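Features > Technology > Robots at home

22/03/2019
By Wendy Inskip

Valeriano Requena has a list taped inside a kitchen cupboard at the Indham workshop. It has the jobs people ask him for when they hear what he does. Folding shirts is at the top. Then comes emptying the dishwasher, picking up toys, cleaning the bathroom and finding things that have been put down somewhere.

"I can give you a bad version of most of them," he says. "A version you'd want in your house, no. Not yet."

Requena spent 18 years repairing packaging machines before he moved to Indham, where he and Hwa-young Ki work on handling: how a machine takes hold of a thing, turns it and lets go of it somewhere useful. Ki came from the optical trade. She ran the back room of a shop in Dendodora, where she fitted lenses and adjusted frames, and she still thinks in terms of that counter.

"A factory arm sees the same part all day," she says. "In a shop the next pair is never like the last one. Thick plastic, thin wire, a loose hinge. You change your grip before you know you've done it."

I asked how a machine would learn that. Her answer was that a person has to do the job first, many times, holding the same kind of fingers the machine will have. Most of the working day at Indham goes to this. People pick things up with hand-held grippers, put them down and start over.

"It makes you clumsy," Ki says. "You have two fingers and they don't feel anything. I was fast with glasses for years and the first week I was like a child with them."

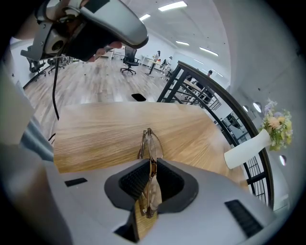
Glasses are harder than cups, she says. A cup can be taken from nearly any side. With glasses there are places you can squeeze and places you shouldn't, and the arms move on their own. She would sooner see a machine fail to pick up a pair than pick it up by the wrong part.

Requena is more patient with failure. In November he ran a trial in which an arm put away 20 ordinary household items, one after another. It managed 17. The three it missed were a sock, a bunch of keys and a paper bag.

"People hear 17 and they say that's good," he says. "Then I ask if they would keep a helper who left three things on the floor every time. It was also slow. My mother would have finished and made coffee."

I put the question to Fikri Tarigan as well. He manages the stockroom at Hidayat, a housewares store, and has watched several demonstrations. He would buy a machine tomorrow if it could unpack mixed boxes and put the goods on the right shelf. The ones he has seen need the boxes sorted first.

"So I pay a person to get the work ready for the machine," he says. "I might as well pay them to do the work."

Ki doesn't argue with that. She expects shops to get there before homes do, as a shop can at least decide where things go. For a single narrow chore, such as moving frames from a tray to a display, she gives it 2 years. For a kitchen she won't give a number.

Requena gave me one and then asked me not to print it. He still folds his own shirts, he says, and not very well.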